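### 4.2 What changed for the stockers

The part of the Allach trial we enjoyed most was watching the job itself shift. Before the arm came in, a stocker at the Gerkov store spent most of a shift bending and reaching. Now the same person plans the shelf, checks the arm's choices and steps in when something odd turns up. Bohdana Tkachuk, who led the interviews, heard one word again and again: "deciding." People liked having more of it to do!

They also wanted a say in how the arm behaves, and this is where simulation really paid off. Stockers could rearrange a simulated shelf, run the arm, and tell us what looked wrong before any real groceries were involved. We ran 919 trials this way, 200 of them on layouts the stockers drew up themselves. Figure 2 shows one simulated layout.
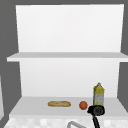

**Figure 2.** Simulated shelf with a bread roll, an orange and a bottle; the gripper is in front of the bottle.

Those sessions gave us 130 written comments, and many were better than our own ideas. Several stockers asked for wider gaps between soft and hard goods, a rule they already follow by hand. We added it to the planner the same week, and two of them have since asked to help write the next set of rules.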